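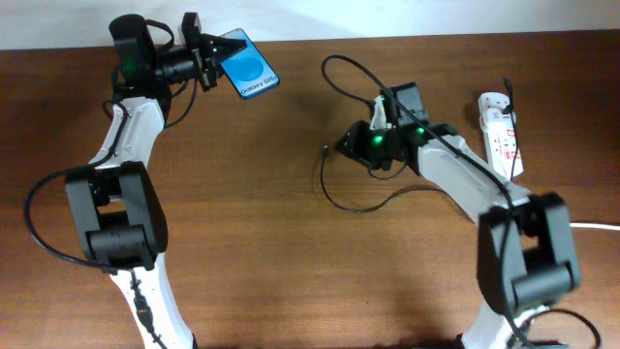 How to Request a Replacement Library Card

Residents of Skalness who hold a borrower account may request a replacement card at the Echevarría Branch or by mail. The fee is 300 cents, payable in cash or by check.

Before you begin
Report the missing card to the front desk. Staff will block the old number the same day. Items borrowed before the report remain your responsibility.

Step 1. Complete Form 28. Print your name as it appears on your account.

Step 2. Attach a copy of a document showing your current address. Utility bills must be dated within the last 60 days. 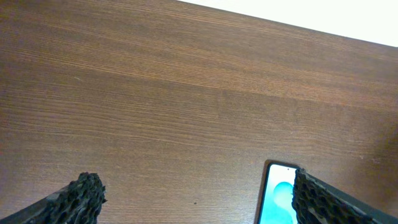
Step 3. Sign the form. For borrowers under 16, a parent or guardian must sign as well.

Step 4. Submit the form with payment. Mailed requests should be addressed to Ha-neul Kwak, Borrower Services.

Step 5. When the new card arrives, sign the back and choose a new PIN at the desk. Holds already placed will transfer to the new number.

Last revised January 12, 2018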